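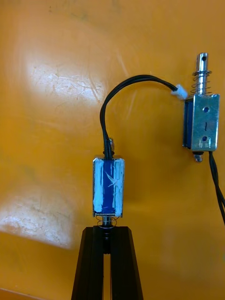 Push-pull solenoid

A push-pull solenoid is a small electromagnetic device that turns electric current into a short straight movement. It is used in door locks, vending machines, coin sorters, valves and toys.

Construction

The main parts are a coil of insulated copper wire, a steel frame and a sliding plunger. In the open-frame type the metal wraps around the coil but leaves its sides exposed. The coil is usually covered with tape. Many models have a return spring on the plunger shaft. Power comes in through two thin wires, often ending in a plastic connector.

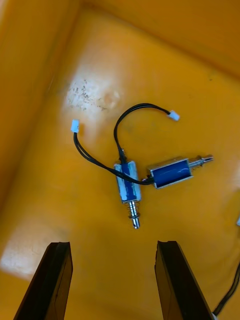
Two open-frame solenoids with blue coils, their black wires crossed.

Operation

When current flows, the magnetic field draws the plunger into the coil. One end of the shaft pulls while the other pushes, so a load can be attached at either end. When the current stops, the spring returns the plunger to its resting position. Force is greatest near the end of the stroke and drops quickly as the stroke gets longer.

Duty cycle

Small solenoids heat up when left on. The Trillero handbook, edited by Elsie Ellery, gives the example of a coil run for 4 seconds and rested for 11. Longer use calls for a coil with a higher resistance or a lower holding voltage.

See also

Relay
Solenoid valve
Voice coil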